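Tile grout and the limits of sealing: an interview with Sandamali Bhuiyan

November 27, 2024

Sandamali Bhuiyan has tested grout for the Skultwood laboratory in Brademport since leaving university. Her current work concerns water uptake in cement grout behind sinks and cookers, and she is blunt on the subject of sealants.

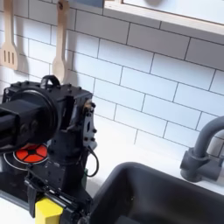
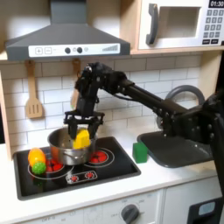 Play kitchen: white tiles with grey grout (first picture); range hood and cooktop (second picture).

"Most people think the tile keeps the wall dry," she says. "The tile does its part. Water moves through the joint, and the joint is a sponge with cement in it."

Her samples are cast in steel moulds, cured for 4 weeks and weighed before and after immersion. The present series runs to 572 samples, half of them treated with a penetrating sealer. Treated joints take up less water at first. After repeated washing with an alkaline cleaner the difference narrows, and in the oldest samples it has gone.

Asked whether sealing is worth the trouble, she pauses. "On a kitchen wall, once, yes – for stains. I would not rely on it for water."

She puts more weight on mixing. Too much water in the bucket leaves pores as it dries out, and the colour comes up patchy. Her colleague Nuwan Mondal visited building sites in Purnstead in April and found that few tilers measured the water at all. "They go by feel," Bhuiyan says. "Some have very good feel. I can't put that in a data sheet."

Epoxy grout absorbs almost nothing, but it is harder to apply and awkward to remove. She uses it in showers and leaves it out of kitchens. Corners are another matter. Where two tiled walls meet she wants flexible sealant in the joint, whatever the rest is filled with, as the walls move separately and rigid grout will crack.

The series continues next year with wider joints and a second cleaner, this one acidic.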